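I bought the Larell handheld VHF in January, after a winter of telling myself that the old set would do another season. It wouldn't have. The old one had a crack across the speaker and a battery that gave up before lunch, and when your usual run takes you across the ferry lane and past the end of a coastguard exercise area, a radio that gives up before lunch is a poor sort of friend.

We keep a small motor cruiser at Nukmont, and for anyone who doesn't know it, the harbour is a busy little place – fishing boats out at five, the freight ships going through the strait at all hours, and a patrol vessel that likes to call people up and ask where they're bound. I've been called up four times, always politely, and on three of those I had to ask them to say it again. So clear sound was top of my list, well above anything clever.

I looked at two sets. The Finier was the cheaper one and felt nice in the hand, but the buttons were tiny and I wear gloves until well into spring. The Larell cost me £226 from Negussie, the chandler's on the quay, with the charging cradle and a spare battery thrown in (I did ask, and it never hurts to ask!). It's a chunky thing, with a big red distress button under a flap and a dial you can turn with a cold thumb.

The sound is lovely. I can have it clipped to my jacket with the engine running and still follow both halves of a conversation between the port and a ship, and the patrol boat now comes through as though they were sitting in the cockpit with a mug of tea. Channel 16 has its own button, so you're back on it with one press however far you've wandered through the menus. Dual watch works well too, once you've found it, though it's tucked away two menus deep and the booklet calls it something else.

Battery life has been good. I charge it on the galley side the night before, and it has seen us through every day trip so far with plenty left over. I give it a rinse under the tap when we get home, as the booklet tells you to after salt water, and the rubber seals still look like new.
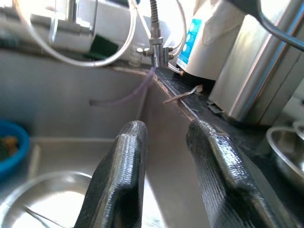
*Stainless steel sink, with the round basin on the left.*

Now the grumbles, and there are a few. The belt clip is mean. It let go twice in the first month, once on the pontoon and once, rather more excitingly, on the foredeck, and I've since tied the set on with a bit of cord. The screen is hard to read in low sun. And the position display takes an age to wake up – I timed it one Tuesday at 56 seconds from cold, which feels a good deal longer when you're waiting to read it out to somebody in uniform.

I'd also say do spend an evening with the booklet before you go anywhere, dull as it is. Setting up the distress calling needs your own identity number keyed in, and you only get a couple of tries before the set locks and has to go back to the shop. I did mine at the kitchen table with my glasses on and the television off.

Would I buy it again? Yes, I would, and I've told two neighbours on our pontoon to do the same. Four stars out of five, and I'd have given it the fifth for a decent clip.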